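Folding bench book, Sormont workshop
Continued from the page with the coffee on it

Subject for the week: the big red rib. Everything else in the test pile has been dealt with or at least bullied into a rectangle, and the red sweater has been going to the bottom of the pile every time I reach it. It has now run out of pile.

Reminder of what we are supposed to be doing, for whoever reads this book after me. Dreleck want a printed folding guide to go in with their drawers. The drawers are 610 mm wide inside, and their drawing shows three columns of folded clothes sitting side by side with a little air between them, so each folded piece has to come out 200 mm wide or less. T-shirts do this without being asked. Pajamas do it with some grumbling. Towels roll. A heavy rib sweater in anything above a medium does whatever it wants.

Weighed it again: 500 g on the kitchen scale. I wrote down something different in March, but I had left the hanger in it, so ignore the March figure and please don't put it in the table.

What I know so far about ribbed knit:

It folds beautifully along the ribs and badly across them. Along the ribs the fold falls into a groove and stays there. Across them you are bending every ridge in the row, and they all remember being straight.

It grows. Lay it down at one width, stroke it flat as the guide says, measure again, and it is wider. The word "smooth" has to come out of step one. I suggest "pat." Lok-yiu Kwok suggests "leave alone," which is better advice and harder to illustrate.

The sleeves are the whole problem. The body will make a decent rectangle. Then there are sleeves, and they are thick, and wherever you put them you get a lump. Straight back over the body: lump down each side, valley in the middle. Crossed: one lump, in the middle, like something is asleep in there. Folded down at the shoulder in a zigzag: fine until you pick it up.

Picking it up deserves its own line. I have been judging folds by how they look lying down. A fold that looks good lying down and comes apart on its way to the drawer is no use to anybody, and the guide says nothing on the subject. It goes from "fold in thirds" to a drawing of a full drawer with no journey in between.

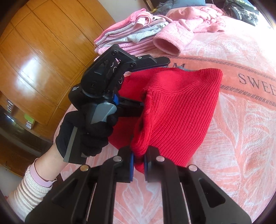 So the order of business is to pick things up and see what they do. The test is crude. Fold, grip, lift clear of the bed, set down a sleeve's length away, look at it. If it is still a rectangle it passes. If it has turned into a heap with an arm sticking out, it fails, and I write down which arm.

Straight-back sleeves, lifted at the middle: fail. Both ends droop, a sleeve slides out at the bottom.

Straight-back sleeves, lifted at both ends: pass, with a sag. You need to keep some tension on it, which is exactly what you should not do to a rib, see above under "it grows."

Crossed sleeves, lifted at the middle: pass. Very annoying. I had already written a paragraph against crossed sleeves.

Crossed sleeves, lifted at both ends: pass, but the lump migrates.

Zigzag, any lift: fail. I did it again out of spite and it failed the same way.

Notes on surface. The bench is too smooth for knits. A sweater on bare board skates off as soon as you pull a fold toward you, and you end up holding it down with a forearm, which no customer is going to do or should be asked to do. A made bed is much better. The cover holds the underside of the knit while you work the top, and nearly everybody folds their laundry on a bed anyway, whatever the guide's drawing thinks. (The guide's drawing shows a woman folding on a marble island. I would like to meet her and ask where she eats.)

The disadvantage of a bed is that it gives. Press down on the finished fold to get the air out and the mattress goes down with it, so the sweater ends up in a dish of its own making. Better to press with flat hands held apart, lightly, from the middle outward. Or slide a board under for the last step. Flikska, who are printing the leaflet, have offered us stiff card offcuts for exactly this, and I have said yes before asking how big they are.

The lettered band across the bedspread has turned out to be the most useful measuring tool in the place. It is straight, it is a darker pink than the rest, and it does not roll off the bed like the tape does. I have been lining up the hem with the edge of it. My notes therefore contain remarks like "left side seam at the W" and "cuff past the second E," which will be perfectly clear to me and to no one else alive. Lok-yiu has asked that anything going to Dreleck be in millimeters. Fair.

Things to check before the next session:

Whether the fray on the sleeve edge gets any worse with handling. I would put a stitch in it. On the other hand every customer's favorite sweater has one of these, and it seems unfair to test on a perfect one.

Whether a rib sweater keeps its fold overnight, or spreads. My money is on spreads.

Whether "fold in thirds" means anything to a normal person once sleeves are involved. Thirds of what?

Also to order: more tissue. Also to find: the good tape.
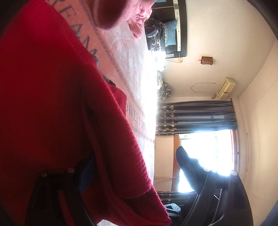
Sormont, Thu 11 July

It spreads. Left it folded overnight with crossed sleeves, nothing on top of it, and the edge nearest the wall had crept out past where I marked it. Not by a lot. Enough that in a drawer it would be leaning on its neighbor by the end of the week, and after that you have one wide column and two resentful ones.

Refolded from scratch with a different start, which I am calling the Wei fold until somebody gives me a reason to stop. Wei is the name on the old drawer divider we keep the pins in, and it was the first word I saw.

Wei fold, as done this morning:

Sweater face down, hem toward you, neck away. Pat. Do not stroke.

Fold one side in toward the middle, body and shoulder together, following a rib all the way up. Pick one rib and stay loyal to it. The moment you drift onto the next one you get a twist, and the twist comes out at the neck where everyone can see.

Bring that sleeve down so it runs with the ribs of the body, cuff toward the hem. If the cuff goes past the hem, turn it back up over itself.

Other side the same, so that the second sleeve lies beside the first and they don't cross. This is the part that matters. Side by side, the sleeves make a sort of mattress down the middle, and the lump becomes a general thickness. I can live with a general thickness.

Fold up from the hem, a bit short of halfway. Fold again to just below the collar. Turn over.

Result: a fat brick. Width came in at 200 mm, measured with the good tape (it was in the pocket of my other apron). That is right on the limit and I would have liked it to be under. But this is the largest, thickest thing in the pile, and if it fits then everything fits.

Lifted at the middle: pass. Lifted at both ends: pass. Lifted by one corner, as a person does when they are also holding a phone: fail, obviously, but it failed slowly.

Lok-yiu tried it from my written steps with no help from me, while I stood by the door and kept quiet, at some personal cost. Two things came out of it. First, "hem toward you" was fine but "face down" took a moment, as the front and back of this sweater are close to identical and you have to go by the neck. Add: "the lower side of the neck is the front." Second, "pick one rib" needs a drawing. Lok-yiu picked one, lost it somewhere near the armpit, and came out the other side on a different rib with great confidence.

Suggestion from the same source: start at the shoulder and work toward yourself, so the hard part is done while you are still paying attention. Tried it. Better. The steps are going to be rewritten in that order, and I will be pretending it was always the plan.

The rest of the pile is unchanged and doing well. The folded things stayed folded. The pink towel stayed rolled, and I have nothing to write about it except that towels are a pleasure.

On wording. Dreleck sent back the first draft with "effortless" added in two places. I have taken both out. It takes effort; it is a large sweater. I would accept "quick," once people have had some practice, and I would accept "worth doing" for anyone who has tried to close a drawer on a sleeve.

Left for tomorrow:
Overnight test of the Wei fold, same spot, edge marked with pins this time.
Drawing of the rib line, back view, with the armpit bit large enough to follow.
Try it with the stiff card under for the last press. Ask Flikska about sizes first.
Convert "past the second E" to millimeters.
Stitch the sleeve edge or stop looking at it.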